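Gripper Comparison, Kitchen Cell: Inspection Checklist with Comments
Prepared by: Zakhar Sydorenko
Revision 2, September
Units under comparison: Skukton two-finger, Widaleo two-finger
Arm controller: Drunix (same settings for both grippers)

Please fill in one sheet for each gripper. Mark OK, NOT OK or N/A. If you write NOT OK, a comment is required, also when you have repaired the fault yourself.

Section A. Real arm, power off

A1. Mounting bolts at the wrist tightened and marked with paint pen. OK
Comment: On the Widaleo the paint mark was old and I could not trust it. I removed it and marked again.

A2. Finger pads clean, no cuts, no glue at the borders. NOT OK
Comment: Left pad of the Skukton has a small cut at the tip. Replaced before the first run. The old pad is in the drawer with a label, please do not throw it away.

A3. Cable has enough slack at full wrist rotation, both directions. OK

A4. Adapter plate by Savchuk sits flat, no gap visible with the torch. OK
Comment: The plate fits both grippers, but the Widaleo needs the shorter screws. With the long ones it touches the housing. I wrote this on the bag also.

A5. Emergency stop button can be reached from the operator's chair. OK
Comment: Only if the chair stays on the left side. Tape is on the floor now.

Section B. Real arm, power on, slow speed

B1. Emergency stop tested, arm holds its position. OK

B2. Gripper opens and closes fully, five times. OK
Comment: The Skukton is louder when closing. I do not count this as a fault.

B3. Cycle counter written down before start. OK
Comment: Skukton shows 1,086. Widaleo was reset by the supplier, so we start it from zero. The service interval in our lab is 2,000 cycles for both, therefore the Skukton will be due first.

B4. Grip force limit is the same in both profiles. NOT OK
Comment: The Widaleo profile had 39 N and the Skukton profile had the factory value. I set both to 39 N and saved. Any results from before this change should not be compared.

B5. Gripper keeps hold of the test block when air or power is lost. OK for Skukton, N/A for Widaleo
Comment: The Widaleo test needs a second person. To be done.

Section C. Simulation, before any motion is sent to the real arm

C1. Correct arm and gripper model loaded. OK

C2. Start pose is clear of the counter and of the upper cabinets. OK
Comment: The gripper starts high, at the level of the glass-front cabinet. I would like more distance from the glass for the first move. Please bring the wrist back before turning it.

C3. Fingers empty at start. OK

C4. Target object is upright and has free space for the approach. OK
Comment: Wooden bowl with two small handles, empty. Try the rim first and the handles after, with both grippers in the same order.

C5. Other objects on the counter have collision checking switched on. OK
Comment: It was off for the paper towel holder when I opened the file. Now on and saved.
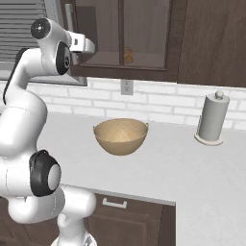

Section C start pose, arm above the counter, bowl and paper towel holder to the right.

C6. Planned path played one time from start to end without contact. NOT OK
Comment: With the Widaleo model the path passes too near to the paper towel holder on the return. I added one more waypoint, but I did not yet play the full path again. Skukton model is OK.

Section D. Release

Skukton: released for slow speed only.
Widaleo: not released. Open items are B5 and C6.

Next person, please write your initials beside each item you repeat and leave my comments readable. The signed sheets go in the blue folder beside the controller.

Z. Sydorenko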